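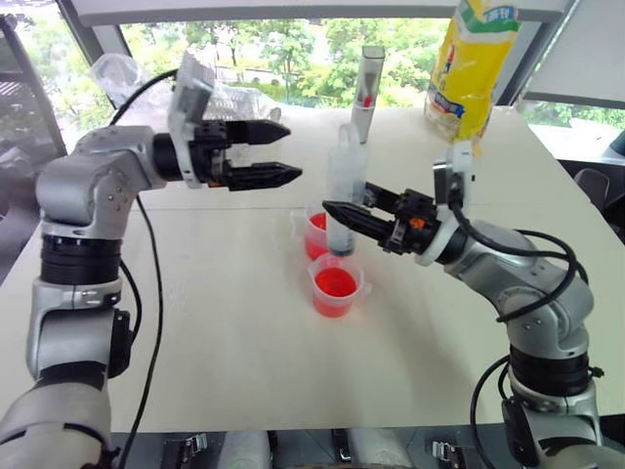

Print this page | E-mail this page

Search the minutes Go

Lirnotmont Science Club – minutes, 18 Aug 2022

Carmela Guerra welcomed everybody back and thanked Kaan Yaman most kindly for the measuring table, which was a real pleasure to set up again after July.

The red liquid stays for the pouring practice – it shows up so nicely in the clear cups. Kaan will ask Amato for a second cylinder, 500 ml if they have one.

Agreed to spend up to £20.

Recent items
Minutes, July
Skarkia visit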